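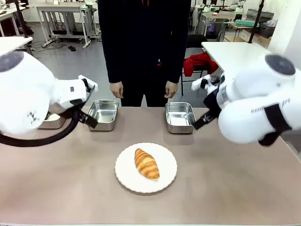
Perception first, gripping second! If your picking software keeps fumbling soft or shiny things, spend an evening on the camera side before you touch a single motion setting. My favorite test piece is baked goods. A croissant on a round white plate gives you a nice clean outline, and because one end is narrower than the other, you can check right away whether your pose estimate has the direction flipped. Polished steel containers are the tricky part - bright reflections on the inner walls can come back from a depth camera as holes or phantom lumps.

More tips from my workshop:

Mask the container walls in the planner and give them a margin of 7 mm. You can shrink it later.

Plan both arms together, even when only one is moving. I ran 2 separate planners for months and spent far too long untangling elbows.

Cap your planning time at 2000 ms. If there's no path by then, nudge the start pose and try again.

Log every failed grasp with the raw depth image, not just the error code. Inna Ostapchuk got me doing this and I love it. My folder had 23 failures in March and most were the same bad edge on the same plate!

Save the gripper force as a named preset for each food. Mine for pastry is called "saithong" and I guard it with my life.

Print this page | E-mail to a friend

Home | Workshop | Kitchen | Software | Contact

This site uses cookies to remember your settings. OK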